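Gredetico Forums > Kitchen and Table > Fruit bowls: basket or solid?

tulin_aksoy
I set up the small table by the window in September and I'm still not happy with the fruit on it. We eat there, the tea things live there, and so does whatever fruit I bought that week. I have a plastic basket with open sides and a ceramic bowl from Onov that weighs as much as a brick. Which one keeps fruit better? The ceramic looks nicer but the plums at the bottom go soft in there before I get to them.

Flilari70
Basket. Air gets in from the sides. I switched two years ago and throw out a lot less.

mr_yuksel
Disagree. The container makes very little difference. What matters is the window. If your table is right up against the glass, the fruit sits in the sun half the day. Move the table or move the fruit.

tulin_aksoy
The window faces north, so there isn't much sun on it. Here is the table with the basket.

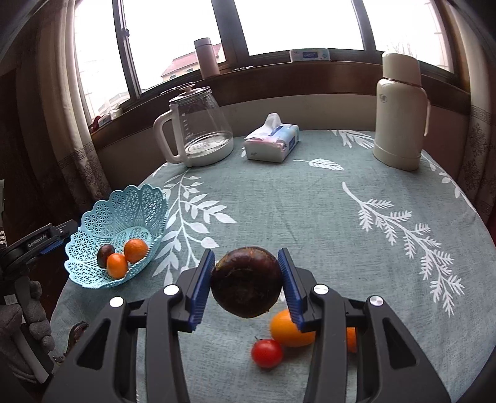 Table by the window, blue basket on the left

Flilari70
Looks fine to me. I like the tablecloth, is that a fern print? I would keep oranges and plums apart though. Oranges will last for ages and the plums won't, so you end up reaching for the oranges and forgetting the rest.

bcinar
Bülent Çınar here, I used to run a produce stall. Two things.

First, I wouldn't keep fruit on the same table as a kettle. Steam and warm air are bad for it. Second, tomatoes can stay out on the counter but give them their own dish. Put under oranges they get bruised, and one split tomato makes a mess of everything.

mr_yuksel
The kettle is at the back of the table. You'd have to boil it all day to do anything to a basket that far off.

bcinar
It depends how much tea they drink. In my house it would matter.

tulin_aksoy
We drink a lot of tea – that's why the thermos is there too. I fill it at 8 in the morning and the kettle stays off until lunch. I could move the kettle to the counter but then I lose the only free outlet by the stove.

onepanpat
Leave the kettle. Move the tissues to the windowsill and you get the space back for a second dish.

tulin_aksoy
The sill already has a tumbler and a little box on it, but there's room. I'll try that.

Flilari70
Whatever you do, wash the basket now and then. The patterned rims collect dust and juice. Warm water and an old toothbrush.

bcinar
And dry it before the fruit goes back in.

tulin_aksoy
OK. Basket stays, plums in a small dish in front where I can see them, tomatoes on a saucer. The Onov bowl can hold onions. Still undecided on the kettle.

mr_yuksel
Onions in a solid bowl will sprout. Use the basket for those and buy a second one.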